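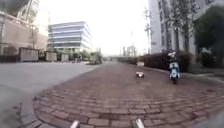 ベクゲート地区のれんが道について、4月から進めてきた歩行環境の点検がひと区切りつきました。対象は住宅側の入口から大通りとの交差点までの800メートルです。れんがは全体に色がくすみ、表面もいくらかすり減っていますが、道の曲がりに沿って弓なりに並ぶ列はよく残っています。右手に生け垣が続く区間では、スクーターがれんがの右端に寄って走ることがあり、歩く人との間隔をどう取るかが今回の点検でも話題になりました。

点検を担当したタデウシュ・ヤクボフスキさんの報告では、目地の砂が減っている箇所が19か所ありました。多くは曲線部分の外側で、指先が入るほど深いところも2か所含まれます。どちらも車道側の縁石に近く、ベビーカーの前輪が取られたという連絡を以前からいただいていた場所です。れんがそのものの交換は今回は行わず、目地砂の補充と、浮いた部分の据え直しで対応します。砂は在庫の明るい色のものを使うので、補修した直後は周囲より目立つかもしれません。

あわせて行った住民アンケートには80通の回答が届きました。いちばん多かった意見は、車道を横断するときの不安です。れんが道を通ってきた人が反対側の歩道へ移る場所が決まっておらず、思い思いのところで渡っているという指摘でした。駐車している車の間から出ると見通しが悪い、という声も複数ありました。アリナ・ホドロアガさんの回答には「買い物の荷物があると、遠回りして信号まで行く気になれない」とあり、同じような内容がほかにも見られます。
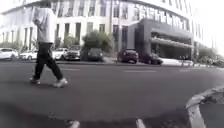 車道を渡る歩行者。通りの向こう側には駐車車両が並ぶ

横断については、地区だけで決められることが限られています。まず駐車位置の見直しを道路管理の窓口に相談し、交通島の近くに見通しを確保できるかどうかを確認してもらう予定です。結果が出るまでの間は、できるだけ交差点の信号をご利用ください。

スクーターと自転車の扱いには意見の開きがありました。通行を時間で区切る案、押して歩く区間を設ける案、現状のままでよいという意見が出ています。カウアン・ポルテラさんからは、朝の通勤時間帯だけでも速度を落とすよう路面に表示してほしいという提案がありました。れんがの上は塗料が定着しにくく、目地にも流れ込むため、表示を出すなら生け垣側に小さな立て札を置く形になりそうです。文面はまだ決まっていません。

交差点寄りの区間は、れんが道と車道が並んでまっすぐ延びています。間に縁石帯があり、歩く人と車の通る場所が分かれているので、アンケートでもこの区間への不満はほとんどありませんでした。芝生側の丸く刈った木や飾りのある街灯については、今の姿のまま残してほしいという回答が寄せられています。剪定の時期と方法は例年どおりとし、変更の予定はありません。

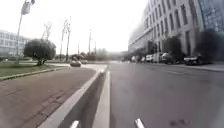
れんが道と車道を隔てる縁石帯。突き当たりで通りが交差する

目地の補修は月曜日の午前9時に住宅側の入口から始め、交差点に向かって順に進めます。作業中は道幅の半分を空けておきますので、通り抜けはできます。砂を入れたばかりの場所では、水まきや高圧洗浄を控えてください。落ち葉を掃くときは、目地の砂まで掃き出さないよう柔らかいほうきでお願いします。

れんがの浮きやがたつきに気づいた方は、いちばん近い街灯の位置と、縁石側か生け垣側かを添えて、アユバ・アグベコまでお知らせください。写真があると場所の確認が早く済みます。立て札の文面案も同じ宛先で受け付けています。

(文・コジョ・ジャムフィ)

地区だより > 道と緑 > れんが道の点検報告

シェア 19　コメント 2

当サイトでは、表示の改善と利用状況の把握のためにCookieを使用しています。設定はいつでも変更できます。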